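Home Features Money & Law Letters Back Issues Subscribe

My uncle's will and the flat in Brandão

I became an executor on a Wednesday, over the phone, while trying to get a parking ticket out of a machine in Fandton. My uncle had died the week before, my aunt was reading me the last page of his will, and there was my name, spelt wrong.

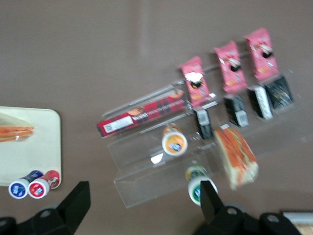
It matters more than you'd think, a misspelt name. The solicitor, Américo Carvalho, was very calm about it (he is calm about everything, I've since learned) and said I'd have to sign a short statement saying that I was the person my uncle meant. Fine. Then he asked whether there was any property abroad, and my aunt said, "Well, there's the flat."

I hadn't known about the flat! It's in Brandão, on the second floor, with a lemon tree in the courtyard that belongs to all the neighbours and gets watered by whoever remembers. My uncle bought it years ago with a friend from Nidon, and they'd each put in half. The friend's half had gone to his daughter. She lives in Drostitz, she's lovely, and she had been paying the building charges for both of them without saying a word.

So the first debt I dealt with was to her. It came to 3763 euros, and she'd kept every receipt in a biscuit tin, 89 of them, some so faded I had to hold them up to the window. I'd pictured being an executor as handing out clocks and paintings. Mostly I've been photocopying.

What I wish I'd asked on day one is which country's rules covered what. Our grant dealt with the bank accounts and the car, but the land registry over there wanted its own set of papers, translated and stamped, and the translator charged by the page. My uncle's will ran to 10 pages, four of them about his model boats. I did ask if we could leave out the boats. We couldn't.

Carvalho had warned me the registry could take up to 196 days, and I laughed, and then August came and the whole office shut. I rang anyway – twice – and got a recording of a very cheerful woman telling me to ring back in September.

My aunt wants to keep our half. My cousin would rather sell. I've told them both that I'm only the executor and they can fight it out over Sunday lunch, and meanwhile I've booked a flight to go and read the electricity meter, which the registry also wants, in writing, with a signature.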